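Report of the visit to the Nirico Furniture and Interiors Open Day, October 14, 2018

Submitted to the members of the Grurkano Adult Education Association by Bethel Weldu, Visits Secretary

## Purpose of the visit

The Association runs evening classes in woodwork, upholstery and home decoration. Members of the decoration class had asked for an outing that would show them how rooms are planned and furnished by people who do it for a living. Nirico opens its works and showrooms to the public twice a year, in February and in the autumn, and agreed to receive our party at the autumn open day. Admission was free. The coach cost the Association £400, which was met from the outings fund.

## Arrival and the timber store

The party was met at the main gate and divided into 6 groups, each with its own guide. Our group began in the timber store, where boards are kept under cover until they are called for. The guide explained how boards are stacked with thin strips between them so that air can pass, and how a badly stacked pile will give twisted boards however good the tree was. Several members of the woodwork class asked about buying offcuts. These are sold from the side door on the last morning of each month, cash only.

## The finishing shop

The finishing shop was the part of the works most enjoyed by our members. Stains and paints are mixed by hand in small batches, and a sample of each batch is kept on a shelf with its recipe written on the back. The foreman showed us the difference between a stain, which leaves the grain visible, and a full paint, which hides it. He advised our members to try any colour on a spare piece of the same timber and to look at it again the next day in daylight.

Questions were asked about strong colours on wood, a matter which had divided the class in the spring. The foreman's view was that a deep red or a clear yellow can be used with confidence on small pieces, and that the grain should be allowed to show where possible.

## Colour, walls and pictures

After lunch we attended a talk on wall finishes given by a designer from Lo Presti, who supply several of the showrooms. She spoke for an hour on plain and textured walls, the choice of greys, and the hanging of framed pictures. A textured wall, she said, is best left in a pale shade, and a thin dark frame will usually sit well against it.

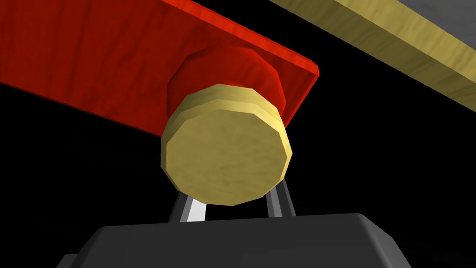
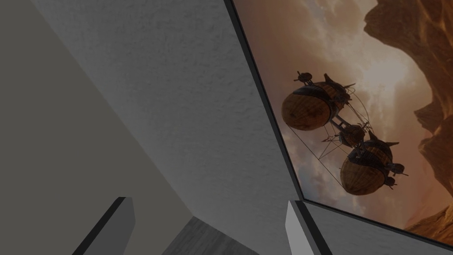 ## The showrooms

The showrooms are arranged over two floors. Visitors may sit on the chairs and open the drawers, and our members did both. The Trirkine range of dining furniture was thought handsome but dear, with the smaller sideboard priced at £3,592. The upholstery class spent most of its time among the armchairs and has asked for a separate visit.

The upper floor can be reached only by a narrow stair. Two of our members were unable to manage it and waited in the tea room. I have written to Nirico to ask whether the goods lift might be used on a future occasion.

## Matters for the Association

Tea was provided at a fair price, although the queue was long. The return coach left on time.

Members who wish to borrow the printed notes from the talk should apply to the office, where one copy is held. Names for the February visit will be taken once the date has been confirmed by Nirico.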